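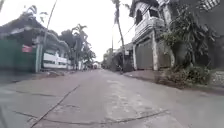

À quelle fréquence faut-il refaire le réglage d'odométrie d'un rover Vudamano ?

Il faut le refaire après chaque changement de roue ou de pneu, après tout démontage du bras de suspension, et de toute façon au bout de 3000 minutes de roulage. Le compteur se trouve dans le menu Service, onglet Châssis.

La procédure ci-dessous est celle que nous appliquons à Cabanatuan sur les rovers à quatre roues. Elle demande deux personnes, une à la télécommande et une au mètre ruban.

Matériel
Clé Allen de 4
Mètre ruban ou décamètre
Craie
Manomètre
Chiffon microfibre
Ordinateur portable avec l'outil de réglage Clenbridge

Avant de sortir

Coupez l'alimentation et retirez la batterie. Vérifiez que chaque roue tourne librement à la main. Un point dur vient presque toujours d'un gravillon coincé entre le moyeu et le flasque. Déposez le flasque (trois vis), nettoyez, remontez sans forcer.

Mettez les quatre pneus à la même pression. Un écart entre la gauche et la droite fait dériver le rover et le logiciel le compense ensuite comme un défaut de diamètre, ce qui fausse tout le reste.

Essuyez la vitre de la caméra avant avec le chiffon sec. Pas de produit à vitres, il laisse un voile sur le revêtement. 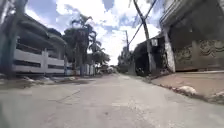
Remettez la batterie et attendez que le voyant passe au blanc fixe. Laissez le rover immobile pendant toute l'initialisation de la centrale inertielle. Si quelqu'un le pousse ou le soulève à ce moment-là, redémarrez.

Mesure en ligne droite

1. Tracez un trait de craie au ras des roues avant.
2. Dans l'outil, choisissez Odométrie puis Nouvelle mesure.
3. Faites avancer le rover de 75 mètres à vitesse lente, sans correction de direction.
4. Tracez le second trait et mesurez la distance au sol.
5. Saisissez la valeur mesurée et validez.
6. Recommencez en sens inverse.

Si les deux coefficients obtenus diffèrent de plus de 3 pour mille, ne gardez ni l'un ni l'autre. Contrôlez le serrage des moyeux et reprenez à l'étape 1.

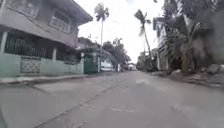 Le choix du tracé compte autant que la mesure. Une roue qui saute ou qui patine ajoute des impulsions au codeur sans que le rover avance d'autant. Dans une rue comme celle-ci, on roule du côté gauche, le long de la bordure, et on reste à distance des pierres et des morceaux de béton qui débordent à droite. Le joint qui coupe la chaussée en diagonale est pris par une roue puis par l'autre, ce qui donne un petit coup de lacet. Placez le départ après le joint quand la longueur disponible le permet. Sinon, notez le passage dans la fiche.

Contrôle du cap

Ramenez le rover sur le premier trait et lancez un aller-retour automatique. L'écart latéral à l'arrivée s'affiche dans l'onglet Cap. S'il part toujours du même côté, reprenez la pression des pneus avant de toucher au réglage logiciel.

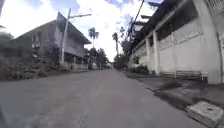
Oluwatosin Tijani
Technicien de maintenance, flotte Vudamano

Enregistrement

Sauvegardez le profil sous le numéro de châssis, puis envoyez-le au serveur. L'ancien profil reste disponible dans Historique. Remettez le compteur de roulage à zéro à la main, l'outil ne le fait pas.

Si le message « Codeur incohérent » apparaît à l'envoi, débranchez le connecteur du moteur indiqué, contrôlez les broches et rebranchez jusqu'au clic. Quand le message revient, le codeur est à remplacer et la mesure est à refaire en entier.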